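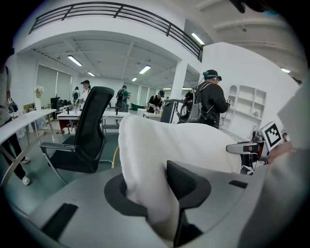 Household Textiles, Unit 8: Towels, Folding and Airing
Handout prepared by Dale Carrier
Rev. Aug 7, 2021

Read the Gill chapter before class, and read it with some suspicion. Gill claims a towel folded in thirds lasts longer than one folded in half. I have looked for the evidence and found a footnote to Fiser, who tested one brand of towel for 100 washes and never says how the others were folded.

What I am willing to teach:

Shake the towel out before you do anything else. A bunched towel dries slowly in the middle, whatever the label promises.

Match the long edges first, then the short ones. Smooth with a flat hand.

Hang it over something thin if you have no rack. A chair back will do. Padded backs are a poor choice.

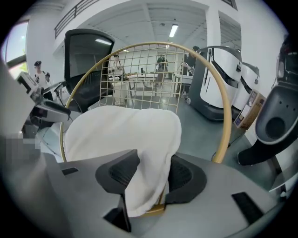 Fig. 1. White towel over the lower half of a gold wire chair back.

Note the folds in Fig. 1. The Pokalau method would have you pull every one of them flat. I doubt it matters much for airing, but try it both ways at home and write down the drying times.

Weight: the Engate tables list bath towels from 700 grams up. Weigh your own before you trust them.

For next time: one page on a folding rule you were taught as a child, and whether you can find any reason to believe it.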